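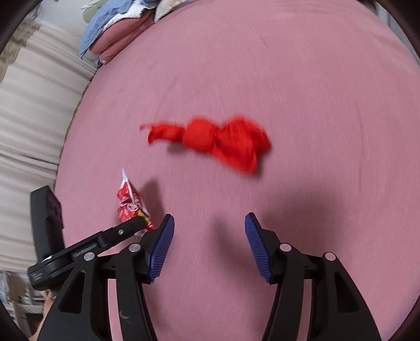

Guest Linen Notes: The Knotted Cloth

Since October, each bed at Nala has been finished with two small items: a red cloth tied in a single knot and a wrapped item. The practice was adopted from our former house at Hervieu, where plain cards were used and were frequently mislaid.

The cloth is tied before it reaches the room. One end is left narrow and the other is opened into a fan – the knot should be full and should not be pulled flat. Fitted sheets are smoothed from the centre outwards, and small creases are acceptable.

An order of 300 cloths has been placed with Ekivell. Pink sheets will remain in use throughout the winter, and the grey sets will return to the upper floor in March.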